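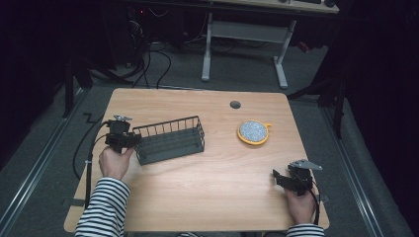 Product review: Dreltell height-adjustable meeting table
Facilities and Furnishings Bulletin, August 2023

The Dreltell is a small rectangular meeting table supplied by Zandwood and intended for shared offices, libraries and training rooms. The Bulletin assessed two units over 12 weeks at the Fludside Community Learning Centre, where they replaced fixed-height tables bought 18 years ago.

Assembly

Each table arrives in two cartons. The legs and crossbar bolt together without difficulty, but the printed instructions omit the step in which the levelling feet are fitted, and both units had to be turned over a second time. Purchasers should allow 40 minutes per table and have two people available for the lift. The hex key provided is of poor quality and was replaced with one from the Centre's own toolkit.

Surface and edges

The top is finished in a light wood grain and has rounded corners, a sensible choice for rooms used by children after school. It resisted whiteboard marker and instant coffee. Permanent ink left a faint shadow that methylated spirits did not fully remove. A single cable grommet is provided near the far edge. It is adequate for one laptop charger and a lamp; organisations that run several devices from one table will need a separate power board, and Zandwood does not offer a second opening as an option.

Height adjustment

Adjustment is by a hand crank stored beneath the top. The movement is smooth and quiet, though slow, and staff tended to set a height in the morning and leave it. At its tallest setting the table sways noticeably when leaned upon. Seated users reported no such problem.

Comparison

The Karamanlidis equivalent costs $200 more per unit. It is steadier at full height and has a better crank, but its square corners and darker finish were less favoured by the Centre's staff, and delivery to regional addresses is charged separately.

Assessment

Recommended for seated use in general-purpose rooms. Not recommended as a standing workstation. Zandwood has advised that revised instructions will be packed with all orders from September - existing customers may request a copy by email.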